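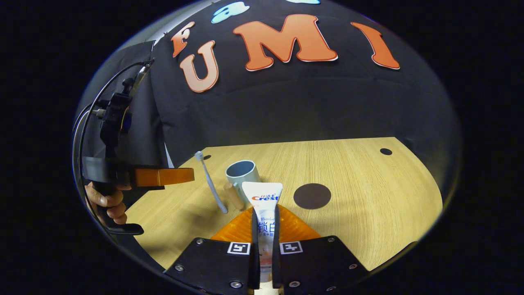

To keep toothbrush things in order, you need only one cup and a small free place on the table. First take everything away and wipe the table with a soft cloth. A plain cup with a thick rim, like the pale blue-gray one on my round table, is good for this work. Put the toothpaste in first, standing up, then the toothbrush with the bristles on top. My tube is Crest and the cup is a simple cylinder.

Rinse the cup every 14 days and let it dry upside down for 40 minutes before you fill it again.

We use cookies to make Nerero work better. By staying on this page you accept them.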